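Let the Students Do the Boring Part

My students at the evening club complain about one thing more than any other, and it is the picking up. They came for robots. They had seen the films from the big laboratories, and they thought that in their first month they would write a clever program and watch a machine tidy a kitchen. Then I gave them grippers to hold in their hands, and I asked them to take small things out of a box and put them back, again and again, from six o'clock until their parents came.

I want to defend this work, which I think is the best thing we do in the club. I have heard that it is a waste of young people's time. I have heard it from parents and from one colleague at the school, and some of the arguments are not stupid.

Our project is called Dimness. The name comes from the first room we had, where one lamp worked. The aim is modest: by the end of the school year, an arm on a table should be able to sort a few household things into the right places. To get there we need to show it how a person does it, and we need to show it many times. We have set ourselves 2,000 recordings. In a good evening a pair of students can make 60 that we keep. In a bad evening they make nearly as many and we throw away half.

The objects are things from home. We use walnuts, because every one is different and the surface is full of valleys, and pink plastic clips, because they are light and they turn in the fingers when you are not careful.
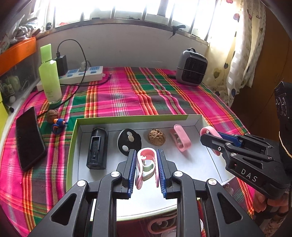 Armindo Brandão wrote to me after an earlier version of this text that I was making a virtue out of a shortage. If the club had money for a proper arm, he said, the students would be programming and I would not need to write essays about patience. He also said that a fifteen-year-old who repeats the same movement for 2 hours is learning what a factory worker learns, and that we should at least have the courage to call it labour.

I have thought about this answer for some weeks. He is right about the money. The application we made to Peixoto was refused, and the arm we borrow from Sasley is with us only on certain evenings. If someone gave us a second one tomorrow, I would take it and say thank you.

But I do not agree about the labour. A worker in a factory is not usually asked to stop and say what he has noticed, and this is the part I insist on. After every 30 recordings the pair must put the grippers down and write a few lines in the notebook. At first they write "went well" or "clip fell". By December the notes had changed. One girl wrote that she always looks at the place where her hand will go before the hand moves, and she asked how the arm could know where to look. A boy who speaks very little wrote half a page about the difference between closing on a walnut and closing on a clip. He had found that he waits a very short moment on the nut, to feel if it will roll, and that he had never decided to do so.

No lecture of mine would have given them these ideas. I studied control theory for years, and I still teach it with too many symbols. They discovered with their own fingers why it is a difficult subject.

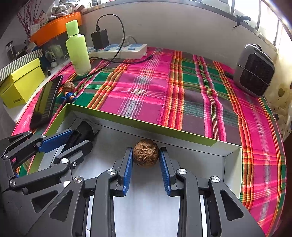

Page last changed: December

There is a second argument against us, and it is harder for me. Some people say that the students give their effort to a technology which will later take simple jobs from people like their own parents. I do not have a good answer. I only think that young people who have made the recordings themselves will be less easy to impress. They know how many bad attempts are hidden behind a film of thirty seconds. When a salesman from Inero visited the school and said that his system "simply learns", three of my students asked him at the same time from whom.

What I would change is the balance. At the moment the younger ones record and the older ones train the model, and this is a mistake that I made myself. It was convenient. The older group began to speak about "the data" as if it had come in a parcel, and they were annoyed when a recording was poor - without ever asking how it became poor. From next term everyone will do both. The older ones are not happy with me, and two have said that they may leave.

I hope they stay. If they do, they will begin with the walnuts like everybody else, and they will write in the notebook.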